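Questions we get about the glassware
Lollis – the hire shelf and tasting room
Last updated September 27, 2026

We lend out glasses. People have questions about this, more than we'd have guessed. Lesia Zinchenko answers the email and Noreen Breathnach wrote this page so that Lesia could answer less of it.

What do you lend?
Tumblers, mostly, in clear, turquoise and amber. The clear ones go first for weddings and the amber ones go first for everything held in a barn. We also have pitchers and two punch bowls, one of which has a history and will only be lent to grown-ups.

Can I order all turquoise?
You can ask. The mix is heavy on clear, and somebody in Warnville usually has a baby shower. Book the colored ones early and have a second choice ready.

How many come in a crate?
14. Crates aren't split. If you need 15 glasses, you need two crates, and you'll have room for friends you hadn't planned on.

Do they match?
By color, yes. By height, near enough. We bought the collection in two lots, the second from the Ó Riain house sale, and anyone who lines them up with a ruler is welcome to bring their own glasses next time.

Do I have to wash them before I bring them back?
Rinse them, please. We wash everything again here, so don't spend your Sunday best on it. What we'd like is no lemon pulp dried into the pattern. A bottle brush gets it out. A fork doesn't, and leaves scratches.

Can they go in the dishwasher?
Top rack, low heat, not touching each other. If your machine has a setting named after a natural disaster, skip it.

The colored ones look cloudy. Did I ruin them?
Probably not. Warnville water is hard. Soak them in warm water with a splash of white vinegar, rinse, and dry with a cotton cloth. We buy ours from Watico and they don't shed, much.

Can I stack them?
No. They go in beautifully and come out in pieces. Stand them side by side, or lay them down with something soft between.

Can I see them before I book?
Yes, any afternoon we're open. They get sorted on the butcher-block table, and you can pick your color there.

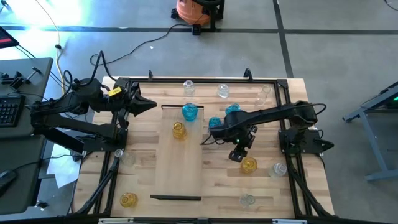
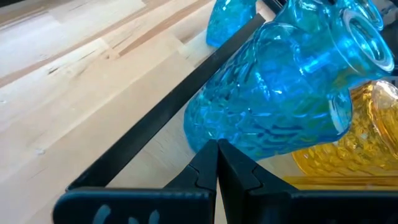
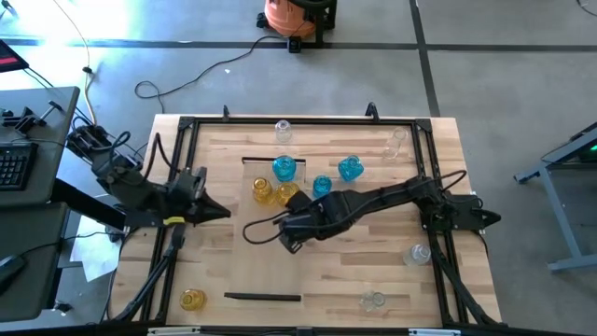
Clear, blue and yellow on the table, and one of the blue ones up close for the texture.

Why do you say turquoise and amber when they're blue and yellow?
Noreen does the labels. She feels that "yellow" lowers the tone. Write whichever you like on the form and Lesia will know what you mean.

What if I break one?
Tell us. The first one in a crate is on the house. After that we take it out of the deposit at cost. Please don't slip in a replacement from your own cabinet – we have a shelf of those already, and we'd like the jelly jar's owner to come get it.

When are you closed?
All of February, for inventory. Email sent then will be read in March, with sympathy.

Where do I drop off the crates?
Side door, number 12 on the lane. Ring the bell and wait. Leaving glass on a step after dark has been tried.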